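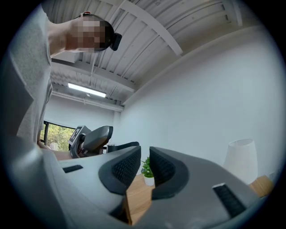

Clinholm Workshop
Hand-held Gripper Upkeep Meeting
Minutes, March 4, 2020

Present: Heather Pollock (chair), Uchenna Balogun (minutes), bench staff from both shifts
Apologies: Sugiyama parts desk

1. Minutes of the January meeting
Accepted with one correction. Item 3 should have said that the finger screws are checked at the start of each shift. It said each week.

2. Finger pads
Uchenna went through the pad log for the pair known as Stestus. The left pad on unit B was changed in January after the mesh began to lift at the tip. The right pad was left on. Since then the two fingers have not closed evenly and light objects turn in the grip. Heather asked that pads be changed as a pair from now on, even when one looks fine. Agreed.

There was some discussion of how often. The present rule is every 2000 closes. The late shift would like a look at the pads every 400 closes as well, with nothing removed unless the mesh is torn or loose at the edge. Agreed for a trial, to be reviewed next time.
Action: Uchenna to add a column to the log sheet.

3. Finger alignment
The gap between the fingers was measured on both units with the trigger released. Unit A is within limits. Unit B is wide by nearly a millimeter. The stop screw had backed out and there was no thread lock on it. It has been reset by hand for now.
Action: Heather to refit the screw with thread lock and measure again after one full shift.

4. Markers
One marker on unit A had a scratched corner and tracking dropped out when the tool was turned away from the window. A new one has been printed. Staff are reminded to wipe markers with a dry cloth only. The spray used on the tables takes the ink off and leaves a haze.

It was asked whether the marker can be stuck over the old one. It can't. The extra thickness puts the position out and the unit then has to be calibrated again. Peel the old one, clean off the glue, and line the new one up with the scribed line on the housing.

5. Lens
Fingerprints on the lens again, mostly from people picking the unit up by the front. Please lift by the handle. The lens cloths are in the top drawer and are not for anything else.

6. Spares
In stock: 4 pads, one trigger spring, no stop screws. The Sugiyama order has not arrived. The parts desk sent a note saying the screws ship separately from the pads. Ivham can supply the same thread size if we run short, but only by the box.
Action: Uchenna to call Sugiyama and, if there is no ship date, order the box.

7. Other business
The torque driver is reading low and should not be used on the fingers until it has been checked. Use the one with the yellow tape.

The key to the parts cabinet has been missing from its hook twice. Sign for it.

Heather asked that loose screws found on the floor be put in the tray and noted in the log with the time, and not put back in whichever hole is empty.

Next meeting: date to be posted on the board once the parts are in.

Minutes taken by U. Balogun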